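Nested bowls stick together on a glossy white table – how to stack and separate them cleanly? 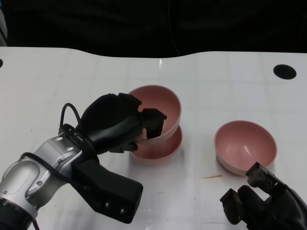
Asked by Jasmina Stan in Kitchen & Tableware

I have a set of matte pink bowls, round-bottomed, no foot ring. Capacity is 500 ml each, weight 286 g. They nest closely and I store them in one stack on a white gloss table with round holes in it. Two problems:

1. The top bowl binds in the one under it, mostly after washing. Lifting by the rim on one side tips it and the lower bowl comes up too.
2. The table top has gray scuffs that a damp cloth does not remove.

Is there a stacking method that avoids the binding, and what is safe on the gloss finish?

3 answers

Evander Rankin
Accepted answer

Binding in close-nesting bowls is usually a water film between the two walls. It seals the gap, and a straight pull then has to work against suction. Dry them upside down on a rack for 20 minutes before nesting.

To separate a stuck pair, hold the lower bowl flat with one hand and tilt the upper one by its rim until air gets in at one side. Then lift. Do not twist if the glaze is matte, as it marks easily. If it still holds, put warm water in a basin, stand the lower bowl in it and put cold water in the upper one. Keep the difference small – ceramic can crack.

A circle of paper towel between bowls also works. Keep the stack low, given the round bottoms.

For the scuffs: dish soap first, then a melamine sponge with very light pressure. Test it at the edge. It is a fine abrasive and will dull gloss if you lean on it.

moss_kettle

Corkent sells felt separators, I cut mine down to fit. Mine are 90 mm across and that is enough. No idea about the table.

Roussel_R

Same as above but skip the melamine sponge. It left a dull patch on my desk that shows whenever the light is on.

Comment from Jasmina Stan: Drying first fixed the binding. Soap took off part of the scuffing, have not tried the sponge yet.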